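Inside the Trekell open day: hard dance, vinyl and a very long line for coffee

Trekell opened its doors to the public in June, and I went along for the afternoon session. The place is a former cold store on the edge of Zavosia, and it now holds a pressing room, a row of production studios and a club room with a capacity of 300. Entry was free, but you had to book a slot for the studio tour.

The pressing room came first. Two presses were running, both on a hardstyle reissue from Burkell, a local label that has been putting out hard dance records for years. We were told the full run was 2,476 copies. That is a lot for a genre that mostly lives on streaming and USB sticks. The operator let people handle a few rejects, and one of them had a label printed upside down.

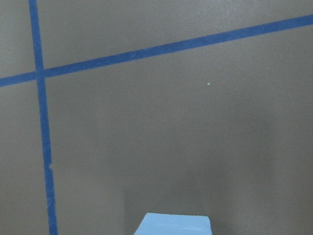 The club room was the part most people had come for. It was rebuilt last winter with a new floor and a new sound system, and the booth has been moved from the end wall to the long side. Blue painter's tape on gray, one strip crossing another, is enough to show where two lines meet. The old booth position gave a bad echo off the loading door, according to the sound tech, and the low end is much tighter now. From the middle of the room the kick was clear and I could still hear the person next to me.

The first demo set was by Wan, a duo who make hardcore and some psytrance. They played for half an hour and finished on a track at 226 BPM, which got a few phones out. The volume was kept down for the families in the room. Afterward they opened the project file on a big screen and muted the layers one at a time. The kick alone used more channels than I expected, and the lead melody was a single synth with a lot of distortion.

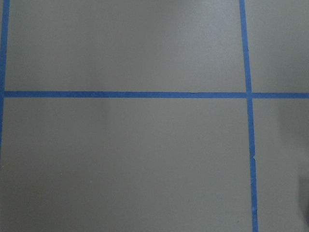

Studio tours left every half hour in small groups. Mine started late and only got into 2 of the rooms, as the others were booked by paying clients. Both were plain, dry-sounding and well kept. Day rates are posted by the door, with a lower rate for Zavosia residents.

The coffee stand could not keep up, and the record stall took cash only. Bring some if you go to the next one. Parking is behind the building, and the side gate closes at 6 p.m.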